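Ticket 585: grasp planner returns "no edge" on towels when the wrist camera tint shifts
Component: Drullar perception, cloth module
Reporter: Hubert Camenzind
Status: open, workaround in place
Affects: Joma planner 2, wrist view only

Symptom
The edge detector drops out partway through a fold attempt and the planner stops with code 301. The arm holds position and the task has to be restarted by hand. Same config file as ticket 11, which was closed in May.

Steps to reproduce
Start the fold task with the default profile. Leave auto white balance on. Let the planner choose its own pinch point.

Wrist camera views:

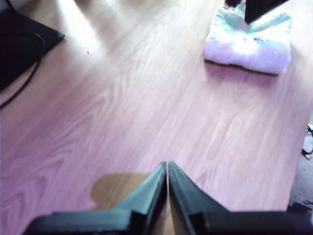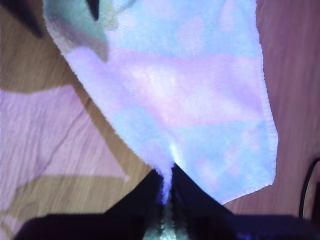 The next two are with cloth at the fingertips.
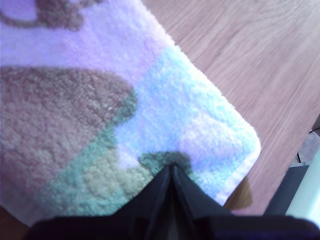
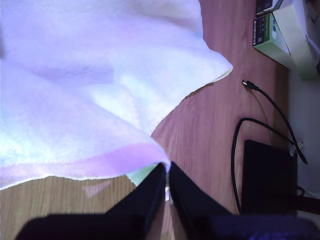 Notes
The segmentation step still uses a fixed hue range for the table. Once the wood goes pink or lavender it falls outside that range and gets merged with the cloth mask. With one large mask there is no boundary left for the hem search, so it returns an empty list. The planner treats an empty list as a fault — it should treat it as a reason to look again.

I replayed the log with white balance locked and the hem search came back on every attempt. I then replayed it with white balance on auto and the hue check removed, using only the texture score. That also worked, but the search was slower and it picked a crease as an edge once.

Workaround
Set wb_mode to locked in the Wivov camera driver before starting the task. The setting does not survive a driver restart, so check it again if the node has crashed.

To do
Mask out the fingers before the table color is sampled. Right now the sample window sits low in the image and picks up black pixels.
Retry the hem search from a second wrist height before raising 301.
Ask Kälin whether the texture score can be computed on the cropped view. If it can, I would like to drop the hue range completely.

Leaving this open until the retry is merged.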